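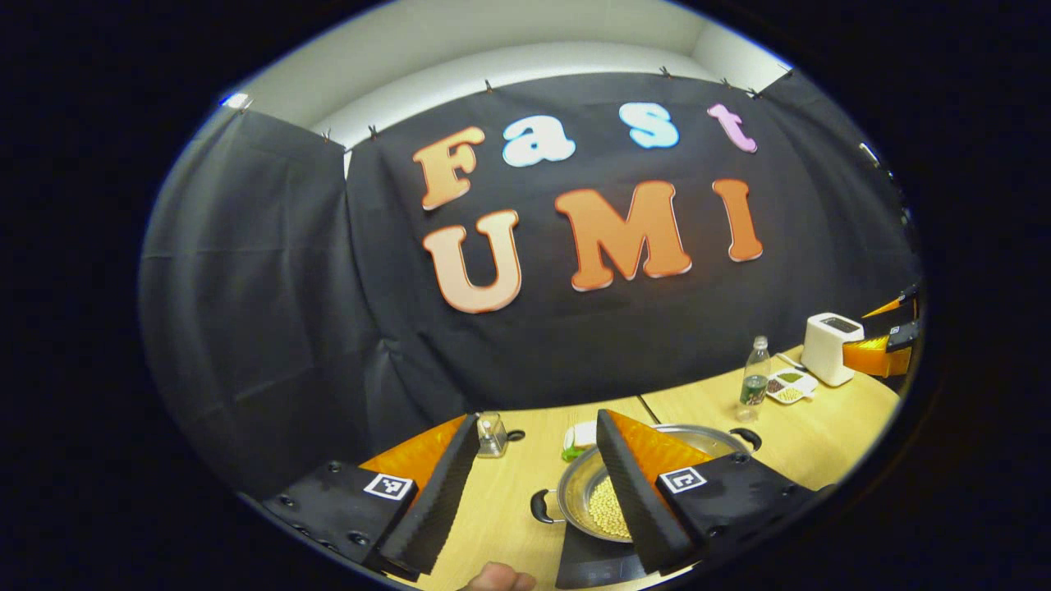
Skondum Black Backdrop Cloth

Matte fabric for booths, table setups and small rooms
Made by Flekura

A plain black cloth does a surprising amount of work. Hang one behind a table and the room behind it goes away: the outlets, the radiator, the shelf you never got around to sorting. We have been using the Skondum in our own workroom in Baden since April and have grown very fond of it, so we're glad to have it in the shop in two sizes.

The cloth

It's a soft polyester weave with a brushed face, and the brushed side is the one you want facing out. Light sinks into it nicely. Under an overhead lamp you'll get a little sheen along the deepest folds, but nothing like the shine you get from satin or cheap felt. The fabric is heavy enough to hang by its own weight and still light enough for one person to put up from a step stool (bring the clips up with you in a pocket, it saves a trip).

All four edges are hemmed. There are no grommets and no pole pocket. We asked Flekura about this and they said most people clip the cloth anyway, and that a plain hem lets you turn it either way up. After a few months with it we agree.

Hanging it

Clip the two top corners first, then the middle, then fill in between. You can put the clips wherever your rail or panel allows; they don't have to be evenly spaced. If one stretch sags, add a second clip right next to the first. Small black spring clips disappear against the cloth, and the Tijani mini clips we sell grip the hem without leaving a dent.

For a three-sided booth, use one large cloth at the back and a small one down each side. Overlap them by a hand's width at the corners so no light comes through. Dark gray sides with a black back look great, by the way – you get a bit of depth without the whole thing turning into a cave.

Flat or folded?

Some people love a perfectly smooth backdrop, and you can get close with a steamer on low and plenty of clips. We like it looser. Soft folds and a few wrinkles look relaxed, and they hide the crease from the packaging on day one!

Putting letters on it

This is the fun part. Black makes color jump, and big cutout letters with a thick white outline read clearly from across a room. Pastels and oranges are our favorites, especially with a soft gradient from light to dark. Keep the letters chunky and put short words on separate rows. A slightly uneven line looks friendly, so don't bother with a level unless you really want one.

For paper or card letters, use a small loop of fabric tape on the back. For foam, stick on hook dots, which hold to the brushed face quite well. Please skip hot glue. It mats the fibers and they don't recover.

With a light wooden table

Pale wood in front of black cloth is a lovely combination. The table stays bright, whatever you put on it stands out, and the join between two tables pushed together bothers you much less than you'd expect. Let the cloth drop below the level of the tabletop so there's no gap at the back.

Care

Machine wash cold, dark colors only, no softener. Tumble dry low or hang it over a door. A lint roller takes care of dust and pet hair between washes. Store it rolled if you have the space.

Details

Color: black (dark gray available in the small size)
Width, small: 105 cm
Width, large: 5 m
Fabric: polyester, brushed on one side
Hem: all four sides
Clips: sold separately

Questions about sizing go to Brittany Nguyen at the shop desk. Send her your wall width and the height of your rail, and she'll tell you which cloth to get and how many clips to add to the order.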